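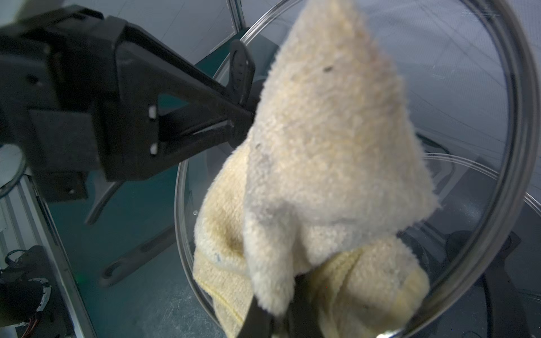 I spent my Monday morning at Workthorpe talking laundry with the product lead for the Tredonance, Skerov's two-armed towel handler, and I came home with a notebook full of fluff.

"Towels are mean," she told me, laughing. "A shirt has a collar, you know where you are. A towel is just corners, and it hides them."

The kit rents for $458 a month, or $290 if you sign up for 11 months (odd number, I know — she blamed accounting). I asked what small laundries gripe about most. "Speed! They want it faster than their best folder. It isn't, yet."

I liked her for that. She also said the finger pads wear out and a new set takes nine days to ship from Leiva, so order spares with the kit. Hand towels are still in beta.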